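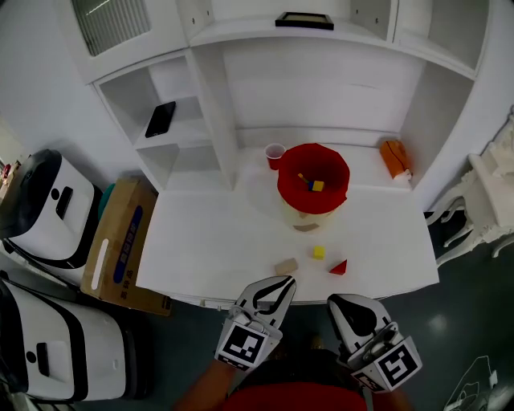
Slide 1: three small blocks on a white table

Open with a question. Who here has paid for a brain training app? Wait for hands. Say I did too, for 16 months.

Slide 2 -- the promise. Read out the line from the Akia leaflet: "a sharper memory by January". Ask what "sharper" means. The leaflet doesn't say. Neither does the website, and I wrote to them twice.

Slide 3 -- the Wermont study. This is the one everybody quotes. 545 people signed up, 300 finished. Where did the others go? If the bored and the struggling drop out, the ones left will look good whatever you gave them. Pause here, people need a moment with this.

Also on Wermont: the final test was nearly the same puzzle they had been practising. Of course they got better at it. I got better at my own crossword too, and I still lose my keys.

Slide 4 -- Conow. Bigger, 3000 people, and much duller results. Small gain on the trained task, nothing I would call a gain on shopping lists or names. Don't oversell this one either -- the follow-up was short.

Slide 5 -- what I'd want to see before paying. A fair comparison group. A test that isn't the game. Somebody checking a year later.

If asked about the Eberhard method: I have only seen the sales video. Say so and move on.

Leave time for questions. Skip slide 4 if running late.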